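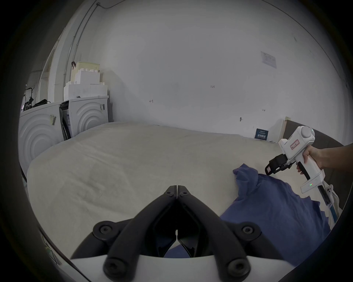 白床垫上一件皱着的蓝色衣物，后面是白墙。

Pornen：在床上叠衣服的记录

说明文件，最后更新于2025年4月18日

先说Pornen是什么吧。它是我攒的一份文字记录，内容单一得有点可笑：衣服从晾衣架上收回来，往床上一扔，然后怎么摊开、怎么理平、怎么叠、叠完放到哪里去。一共100条，每条写一件衣服或者一块布，中文，大部分是我自己写的，小部分是一起住的人口述、我来敲字。

名字没有含义。当时新建文件夹要起个名，我随手打了一串字母，看着还挺顺眼，就一直用下来了。别来问我怎么念，我自己每次念得都不一样。

起因是我想写一篇讲收衣服的长文章，写着写着发现自己根本说不清叠一件T恤的时候手在干什么。真的，你现在试着用嘴讲一遍，不许比划！我讲到“然后把袖子……那个……翻过去”就卡住了。翻到正面还是背面？先翻左边还是右边？布的另一头是提着还是贴着床？所以文章放下了，先老老实实记。记到后来文章也没写成，倒是有了这个文件夹。

记录都是在Wullton写的，我们管自己住的那栋旧楼叫Wullton。房间不大，没有熨衣板，也没有能腾空的大桌子，所以所有的叠衣服都发生在床上。如果你家习惯在餐桌上叠，有些写法你会觉得别扭，比如我老在抱怨床垫太软、布料压下去会有坑，桌子上没这回事。

文件夹里有什么

records.txt，正文，100条都在里面，条与条之间空一行。
words.txt，词表，就是我给各种皱法、叠法起的叫法，后面会挑一些讲。
places.txt，放哪儿，每种衣物最后去了哪个抽屉哪根杆子。
old/，旧版，第1版的正文原样留着，错字也没改。
README，就是你在看的这份。

编码统一用UTF-8，换行是普通的换行。第1版有一阵子是从手机备忘录里直接倒出来的，全角空格和奇怪的引号混了一堆，现在的第2版都清理过了，应该不会再有，有的话告诉我。

每条记录有哪些栏

一共11栏，顺序固定，冒号用全角的。

编号：从001排到100，中间没有空号。
类别：从下面那8类里选一个。
颜色：写眼睛看到的，不写吊牌上的。吊牌上的颜色名我一个都不信，什么雾霾、燕麦、苔原，到我这里就是灰、米、绿。
料子：知道就写，不知道写“不明”。
起始样子：扔到床上以后是什么形状。
摊开：怎么从一团变成一片。
理平：抹了哪里，扯了哪里。
叠法：一步一步写。
成品：叠完的大致样子，长条、方块还是卷。
去处：抽屉、架子、衣杆，或者椅背（椅背也算去处，别装了，大家都有那把椅子）。
废话：随便写。

最后一栏叫“废话”，本来打算发出来之前删掉，后来看了几遍觉得这栏反而最有用。比如有一条写着“领口标签老是翻出来，叠完还得伸手进去按一下”，这种事在叠法那栏里是不会出现的，可它每次都发生。

8个类别

一、圆领上衣。T恤、卫衣，没有扣子的都进来。
二、有扣上衣。衬衫，睡衣上半截，还有一件我不确定该叫外套还是衬衫的东西。
三、裤子。长短不分。
四、裙子。数量少，写得也最糟，我叠裙子就是乱叠，裙摆一宽我就不知道从哪儿下手。
五、外套。其实多数最后是挂起来的，叠只是过渡。
六、毛巾和小块布。
七、床品。床单、被套、枕套。
八、袜子和小件。

分类标准只有一个，就是叠的时候手怎么动。所以连帽卫衣放在圆领上衣里，虽然那个帽子给我添了不少麻烦。带松紧边的床笠放在床品里，可它跟别的床品完全不是一回事，我在那几条的废话栏里骂得比较多，你们看的时候见谅。

关于“起始样子”

我最想讲的是这一栏，因为花的功夫最多。一件衣服扔到床上，很少是平的，它会有自己的形状。一开始我全写“一团”，写到后来翻回去看，满屏都是一团，什么信息也没有。于是慢慢有了下面这些叫法，都在words.txt里：

团：四面都往里缩，看不出领口和下摆在哪。
摊皱：铺开了，整体是一片，可是表面全是褶子。
半摊：一头聚着，另一头散开。
立褶：有一道褶子自己站起来，不塌。厚一点的料子常见，刚从晾衣绳上收下来、晒得发硬的毛巾也会。
麻花：拧着的，洗衣机里出来没抖开就晾了，干了还是拧着。
反穿：里子朝外。可以和别的词叠着用，比如“反穿，团”。
夹带：里面裹着别的东西。袜子最爱干这事，被套是重灾区。

开头图里那种，一头堆着、有一道褶子翘起来，另一边往下铺开的，按我的写法就是“半摊，立褶”。看见这种我一般从散开的那头下手，把边找出来，再往聚着的那头推。直接去抓翘起来的那道褶子也行，就是提起来以后整件衣服往下坠，还得再放一次。两种写法在记录里都能找到。

蓝色衣服在记录里特别多，这个没办法，我的衣柜就长这样。所以拿“颜色”那栏去做什么统计是没意思的，它只能说明我买衣服的时候脑子里有什么。

关于“摊开”和“理平”

这两栏为什么要分开，有人跟我争过。对方觉得摊开的时候手顺便就抹平了，哪有什么先后。我自己叠得快的时候确实是一回事，慢下来看就能分出来：摊开是找边，理平是赶褶子。找边的时候手指捏着布的边缘往外带，赶褶子的时候手掌贴着布往外推。前面那个是捏，后面那个是推，用的劲儿也不一样。

第1版里这两栏是合在一起的，拆的时候我把正文从头到尾过了一遍，有几条实在拆不开，理平那栏就写了“同上”。看见“同上”别以为是漏填。

床垫软硬对理平影响很大。手掌往下一压，布跟着床垫一起陷，褶子没走，换了个地方又冒出来。我的办法是别压，一只手按住一头，另一只手轻轻往外扯，让布自己绷起来。铺着床单的时候还有一个麻烦，上面的衣服一动，下面的床单也跟着跑，叠完衣服还得重新拉床单。换床单那天顺便在光床垫上叠会舒服些，不过床垫面子要是有点灰，浅色衣服就得掂量掂量了（我一般先铺条大毛巾）。

几种叠法的写法

叠法这栏我尽量只用几个固定的动词，免得一会儿“翻”一会儿“折”一会儿“扣”，看的人不知道是不是一回事。

折：一边往另一边盖过去，布还是那一面贴着床。
翻：整件掉个面。
收：把伸在外面的部分往里放，比如袖子。
卷：从一头滚到另一头。
塞：把尾巴塞进开口里，卷袜子和旅行叠法会用。

举一条给大家看看，圆领上衣类里的：

起始样子：半摊，反穿。
摊开：先从下摆伸手进去，捏住两肩往外掏，翻回正面；提着两肩抖一下，放下，后背朝上。
理平：扯下摆两个角，抹袖子，领口按一下。
叠法：左边往中间折，左袖收回来；右边一样；下摆往上折到肚子那里，再折到领口。
成品：方块，领口在外。
去处：衣柜中间那层。
废话：胸前印花有点粘，折过去的时候会跟自己粘住，要揭一下。

这条算写得比较完整的。越靠后的记录写得越细，靠前的有几条只有一句“常规叠法”，我后来试着补，可是已经想不起当时到底怎么叠的，编出来的东西放进去也不合适，就那样留着了。

有扣上衣要多说一句。扣子扣不扣、扣哪几颗，我都写在摊开那栏里，这是个习惯问题，放在理平里好像也行。我扣最上面那颗和中间随便一颗，剩下的不管。衬衫领子我是立起来叠再压下去的，家里另一位坚持先翻好领子再叠，两种都记了，在废话栏里各自替自己说话，读起来像吵架。

毛巾那一类最整齐，也最无聊。对折，再对折，完了。唯一有点看头的是浴巾，床不够宽的时候得斜着铺，一个角垂到床沿外面，折的时候那个角会晃来晃去，很烦人。

床品我单独拿出来讲讲，因为床单和被套是在床上叠床上的东西，地方永远不够。我通常先站在床尾把床单甩开，让它盖住整张床，再从床头那边往回走。床头要是软包的，布边会挂在上面滑不下来，得过去拽一下，这个动作在记录里叫“摘头”，是我自己起的，很土。靠墙那一侧手伸不进去，就先把布往外拉过来一截，再折。床笠我试过网上教的各种把角套进角里的方法，成功过，也失败过，最后多数写的是“卷成一卷，能塞进柜子就行”。

袜子和小件，配对不算在叠法里，算在摊开里。没配上的写“单”，放进抽屉右边那个角落等它的另一半。有的一直在等。

去处和places.txt

places.txt是第2版才加的，原先去处这栏写得太随意，同一个抽屉我叫过“下面那个”“大抽屉”“装冬天衣服的”，过了一个月自己都看不懂。现在统一成一个叫法，places.txt里有对照。

网袋也列在里面。小件我会先装进Msimang的网袋再进抽屉，那是楼下小店自己缝的袋子，口子那根绳子很顺，拉一下就收紧了。记录里写“进M袋”就是这个意思。你家用什么袋子都可以，对着替换就好。

换季那部分去的是Prambridge，就是我们在楼道尽头租的那个小储物间，名字是房东写在钥匙牌上的。九月份会有一批厚衣服从那边搬回来，搬回来都有很深的折痕，所以那段时间的记录里“理平”特别长，翻到那几条不要奇怪。

怎么写一条新的

欢迎往里加，尤其是裙子，求求了。

把衣服照平常那样扔到床上，别摆。我早期有几条是特意摆好了再写的，读着就假，摊开那栏一句话就完了，哪有那么好的事。扔完先写起始样子，再动手。叠的时候慢一点，叠完马上写，别等一整堆都叠完，隔上几件你就记串了。

写不出来的时候可以再叠一遍，没人拦着你。不过请在废话栏里注一句“第二遍”，重叠的时候布上已经有折痕，会自己往老地方倒，跟头一遍的手感差很多。

不要写谁的衣服。写“圆领上衣，灰”就够了，不需要让别人知道是哪位的睡衣。口袋里掏出来的东西也不要写得太具体，写“纸”“硬物”就可以。我掏出过一张洗成渣的小票，粘得满床都是，那条的废话栏很长，但也只写了“纸”。

左撇子请在摊开那栏开头写一个“左”。我自己是右手，不写就默认右手。

已知的毛病

类别不平均，圆领上衣太多，裙子太少，这个前面说过了。

料子那栏“不明”很多。洗标剪掉的衣服占了不少，我嫌扎脖子，买回来就剪，剪的时候没想过有一天会需要它。

叠法受一张床的限制。屋里的床靠着墙，从靠墙那边基本没法下手，所以大部分衣服都是从同一侧叠的，写左折在先还是右折在先，有时候只是因为我站的地方，跟衣服没关系。

口述的那部分语气跟我的不一样，短，不爱解释，有时候一栏就两个字。我没有统一，改了就成了我在说话。

“半摊”和“摊皱”的界线不清楚。同一件衣服让我隔天再看，可能就换了个词。要是你打算拿这一栏做点什么，最好把这两个合起来用。

没有写时间。叠一件用多久我没记过，别从字数里推，字多的往往是我那天心情好。

第2版改了什么

摊开和理平拆成两栏。
加了places.txt。
动词统一到上面那几个，旧记录也跟着改了，原话在old里。
“反穿”从单独一类改成可以叠加的词。
把“毛巾”改名叫“毛巾和小块布”，厨房擦手的布终于有地方去了。
删掉了一条窗帘。窗帘太大，在床上根本叠不成，那条写到一半变成了搬家记录，编号后来给了一条枕巾。

使用和转载

随便用，抄到自己的笔记里、拿去写文章、拿去教孩子叠衣服都行，留一句出处，写Pornen就可以。改了词表的话请别再叫同一个名字，不然别人来问我“立褶”为什么变成了别的意思，我答不上来。

要是发现哪条记录照着做叠不出来，请把编号和卡在哪一步写给我。037号已经有人说过了，我照着自己写的叠了一遍，袖子确实会留在外面，下一版改。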